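De: Katherine Quispe
Para: lista de delegados, liga de fútbol sala de Ayala
Fecha: 2025-01-22
Asunto: Re: Cronometraje y cambio de balón en categoría infantil

Wálter Sánchez escribió:
> En el acta del último partido contra Plastano figura que el segundo
> tiempo se jugó a reloj corrido por avería del marcador. El delegado
> visitante pide que se repita. ¿Qué criterio aplicamos? También
> pregunto si en infantil seguimos con el balón del año pasado,
> porque Grelska ya no sirve ese modelo.

Respondo por partes.

1. Reloj. Las normas de la liga, artículo 26, prevén el paso a reloj corrido cuando falla el marcador y los dos delegados firman la incidencia antes de reanudar. El acta lleva las dos firmas. No procede la repetición. Lo que sí falta es la anotación del minuto exacto en que se produjo la avería; Marta Bondarchuk la tiene en su hoja de mesa y la adjuntará al expediente.

2. Tiempos muertos. Con reloj corrido, el minuto de tiempo muerto no detiene el cómputo salvo que el árbitro lo indique. En ese partido se pidieron dos y el árbitro paró en ambos. Es correcto y no altera lo anterior.

3. Faltas acumulativas. El marcador manual se puso a cero en el descanso, como corresponde. La reclamación sobre el lanzamiento desde 10 metros queda sin objeto: era la sexta falta del periodo. 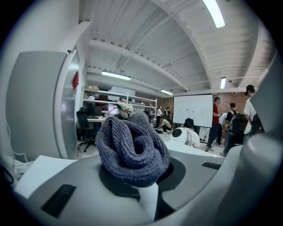

Sobre el material de infantil, el balón debe ser de bote reducido y de la talla que fija la circular de agosto. Surelstead ofrece un modelo equivalente y Nelly Villanueva ha pedido 3 unidades de prueba. Las medias siguen dando problemas en la revisión previa: se admite cualquier punto acanalado grueso, como el de la tela azul grisácea oscura de la foto, siempre que el tejido cubra por completo la espinillera. No se admiten medias cortadas por el tobillo sin cinta del mismo color. El árbitro puede retener la ficha hasta que se corrija, pero no puede dar por iniciado el partido con el jugador en pista.

4. Porteros. Oluwaseun Oyewole pregunta si el portero de infantil puede llevar pantalón largo. Puede, sin cremalleras ni piezas rígidas. El color de la camiseta debe distinguirse del de los dos equipos y de los árbitros.

Quien tenga objeciones al punto 1, que las mande a la lista con referencia al artículo concreto. Las consultas sobre el balón, directamente a Nelly.

Katherine Quispe
Delegación de competición, Ayala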